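Thread on sorting out a jewelry box, for anyone who has one that no longer closes. I'll add posts as I go. 1/

Background: mine was a two-level box from Dirine with a mirror in the lid. The hinge went last winter and I kept using it anyway. Everything slid to the back whenever I picked it up, and the chains knotted. 2/

I'm not replacing it with another box. I have a drawer in the bedroom that was full of phone chargers and old receipts. The chargers went to the hall closet and the receipts went in the recycling. The drawer is now for jewelry only. 3/

First step was getting everything out onto the bed. Use a bedspread or a towel, something with a bit of grip. I tried it on the dresser once and lost an earring back behind it for 6 weeks. 4/

I do it in batches. One tray's worth at a time, and nothing new comes out of the box until that batch has a place to go. 5/

Second batch was bracelets, mostly, plus the pearls.
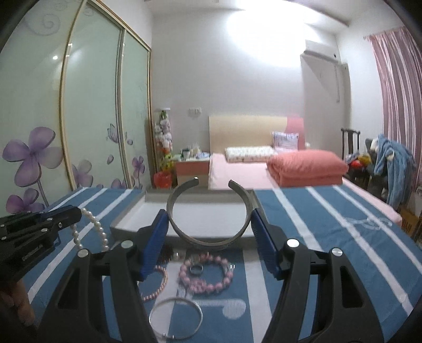
Silver cuff on the tray, beads on the bedspread. Pink ones stay.

6/

The cuff is the piece I wear most. It has an engraved pattern on the band and the open ends make it easy to get on with one hand. I bought it at a craft market in Forkdale for 40 dollars and the seller told me not to keep squeezing it to fit. Good advice. Set the gap once, then leave it alone. 7/

Pearl necklace: these should be stored flat. Hanging them stretches the thread over time. They're going in a long shallow section at the front of the drawer, on a strip of cotton cut from an old pillowcase. 8/

I also wipe pearls with a soft dry cloth before they go away. Perfume and hairspray are bad for them, so they go on last and come off first. 9/

Pink beaded bracelet: on elastic, and elastic gives up eventually. Stretch it a little over your fingers and look between the beads. If you see fuzz, restring it before you wear it again. Mine has been restrung once already by Teguh Nair at the repair counter on Hailu Street. He used a thicker cord and it has held up well. 10/

Rings were the worst category. I found them in coat pockets, in a soap dish, and in the little coin tray in the car. They now have one small dish inside the drawer and that is the only place they're allowed. 11/

Someone asked about the thin bangles. I stack them on a cardboard tube covered in felt. You can buy a proper bangle stand, but the tube from a roll of wrapping paper works fine once you cut it down to the width of the drawer. 12/

Silver in general: I use the Zilex cloth, the gray one. Rub along the piece, in one direction. Go easy on engraving – the dark color down in the lines is part of how the pattern shows up, and you can take it out if you keep at it. 13/

For anything with beads or pearls, keep the silver cloth away from it. Plain cotton only. I use two cloths and store them in separate bags so I don't mix them up. 14/

Tangled chains: lay the knot on a plate, one drop of baby oil, two sewing pins. Work from the middle of the knot outward. Don't pull the ends. I did four of these while listening to a ball game and it took most of the game. 15/

Faizal Tuhumury replied asking if he should have his mother's pieces looked at before he sorts them. Yes, if you think any of it is gold or you don't know what the stones are. Take it in as it is, uncleaned, and ask for it in writing. 16/

My own is mostly not worth much. One ring has its receipt from 2000 still folded in the pouch, and I kept that. The rest of the paperwork was for things I no longer own. 17/

What I'm giving away: the earrings that make my ears itch, a watch strap for a watch I don't have, and a couple of necklaces I bought to go with one dress. They're in an envelope by the front door for my niece to go through. 18/

What I'm keeping but not wearing: single earrings, for now. I've said this before and ended up keeping them for years. This time they have until November. 19/

Drawer dividers: measure the inside of the drawer, not the front. I got this wrong and had to return a set. The ones that fit are the expanding kind, and they hold better with a bit of rubber shelf liner underneath. 20/

Left to do: the brooches, and a small bag of loose beads that I think belong to two different necklaces. I'll probably get to them tomorrow evening and post how the drawer looks with everything in it. 21/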